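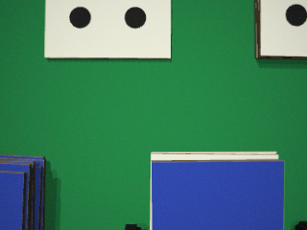 Cards with black dots on a green surface.

Search this board Enter keywords Go

Scoring of Incomplete Hands in League Domino Play

Hullent_Secretary wrote:
Members are advised that the February review of the league rules is now open for comment. The principal matter is Rule 14, which governs a hand abandoned at closing time. At present both sides score zero. The Adcombe club has proposed that the side with the lower pip count be awarded the hand. Comments should be posted in this thread before the Tuesday meeting.

F. Mowat wrote:
I write on behalf of Adcombe. Under the present rule, a side that is behind may play slowly and lose nothing by it. Our club recorded 916 hands last season, and up to 2 in an evening were abandoned. Two of our matches were decided by a hand that was never finished. We consider this unsatisfactory.
Fiona Mowat

Bunnag_Tables wrote:
Our club respectfully disagrees. A low pip count halfway through a hand proves very little. A player may be holding two light tiles and have no means of playing either. The proposal would reward whoever discards the doubles first, and members would begin to play for the clock.
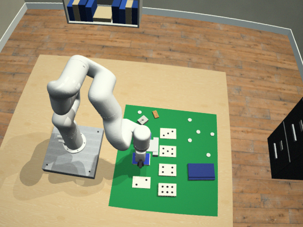

We would prefer a fixed time for the last shuffle. If no hand may begin after 9:40 p.m., the difficulty largely goes away and Rule 14 may stand as written.

flurov_b_team wrote:
Flurov supports the fixed time but asks that it be set by the home club. Our hall closes earlier than most, and 9:40 would be of no use to us.

F. Mowat wrote:
A time set by the home club gives the home club an advantage. If there is to be a fixed time, it should be the same number of minutes before closing at every hall. Adcombe would accept 20 minutes. We do not withdraw our proposal.

Bunnag_Tables wrote:
Twenty minutes is acceptable to us. The pip count is not.

Hullent_Secretary wrote:
Both proposals will be put to the meeting as separate motions. Clubs may send one voting member each — written votes must reach me beforehand.

Related threads
Blocked hands and tied counts
Replacing a marked tile during play
Fixture changes, second half of season

Thread viewed 2,312 times
Last updated: Tuesday, 8:15 a.m.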